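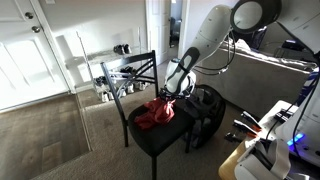
Brollero House, ground floor walk-through
Checked by: Hannelore Hofstetter
Date: Nov 22, 2022
Marks: OK / FIX / SEE NOTE

1. Dining chairs, legs level and not rocking — OK
One has a felt pad missing. I put a new one on and expect it to last until someone sits down.

2. Chair backs, screws and crossbars tight — OK
Tightened in January, still tight. I would like this remembered.

3. Seats clear for sitting — SEE NOTE
Red cloth on a black dining chair, bunched up toward the back. A chair is not a shelf. I have written this on 6 of these forms and will happily make it 7.

4. Floor baskets out of the walkway — FIX
The black mesh one was right beside the same chair, dark fabric-looking things inside. So the basket was within reach of the cloth, and the cloth stayed on the chair. Move the basket to the wall and put the cloth in it, in either order.

5. Cables off the walking route — SEE NOTE
Walk it once in socks with the lights low. You will learn more than I can write in this box.

6. Upholstery, rips and loose staples — OK
Please stop picking at the seams.

7. Smoke alarm, hallway — FIX
Chirps every 23 minutes. Battery is in the Fedska drawer, under the takeout menus.

8. Fire extinguisher, pin and gauge — OK
Tag is readable if you tilt your head.

9. Window latches — FIX
Left one sticks. Vasseur quoted us $300, or we can keep lifting and swearing.

10. Exit door opens fully — OK
It does now. The umbrella stand has been spoken to.

Fixes due in 14 days. Initial each line yourself, and no ditto marks. H.H.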